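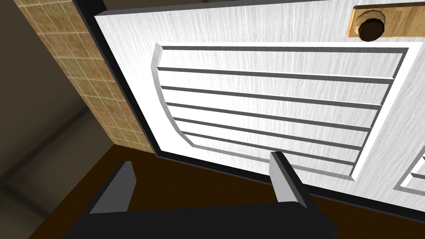

Draughts in older student housing: project report

Geetha Naidu, Joar Lundgren, Lungile Venter
Supervisor: Thierry Roussel
February 2024

1. Background

Moulin is a block of student rooms built in three stages. The oldest part has solid walls and its original internal doors, and the people who live there complain every winter that the rooms are cold even with the heating on. The housing office asked our course whether a group could look at how much of this comes from gaps that are cheap to close. We took it on as our second-year project.

We left windows out. They are due to be replaced and the office already has prices for them. We looked at room doors, kitchen doors, cupboards built against outside walls, and the places where pipes go through.

2. What we did

We sent a short questionnaire to all residents of the old part in November and got 103 replies. Four rooms were then chosen for measuring, two on the ground floor and two at the top. In each room we logged the air temperature at ankle height and at head height, and used a smoke pencil along the edges of doors and skirting boards. Where the smoke moved sideways we marked the spot with tape and measured the gap with feeler gauges.

Léonie Pruvost from the housing office let us into the service cupboards and lent us the floor plans. The plans for the top floor did not match the building, so we drew our own.

3. Results

The gap under the room doors was the largest single leak in three of the rooms. In the fourth, a top-floor corner room, more air came in behind the kitchen units, where a hole had been cut for a waste pipe and never filled. The smoke was pulled out through the cupboard door whenever the stairwell door was open.

Head and ankle temperatures differed most in the ground floor rooms. The questionnaire agrees with this: cold feet was the most common complaint there, while people upstairs mostly mentioned noise from the corridor.

We fitted brush strips to two of the doors and foam tape to the other two. The foam had started to peel at the hinge side by the time we took the loggers down. The brush strips stayed on, but one had to be trimmed to clear the carpet.

4. Cost

Materials for the four rooms came to 100 euros. Doing the whole of the old part with brush strips would cost 687 euros at the price we were quoted, without labour. Filling pipe holes is not included, as we only saw the ones we could reach.

5. Problems

One logger stopped after two nights and we had to repeat that room in milder weather, so its figures should not be compared directly with the others. We also did not ask residents to keep their heating at one setting.

6. Suggestions

Fit brush strips on the ground floor first. Check behind the kitchen units when the windows are done. The room drawings and logger files have been handed to the housing office.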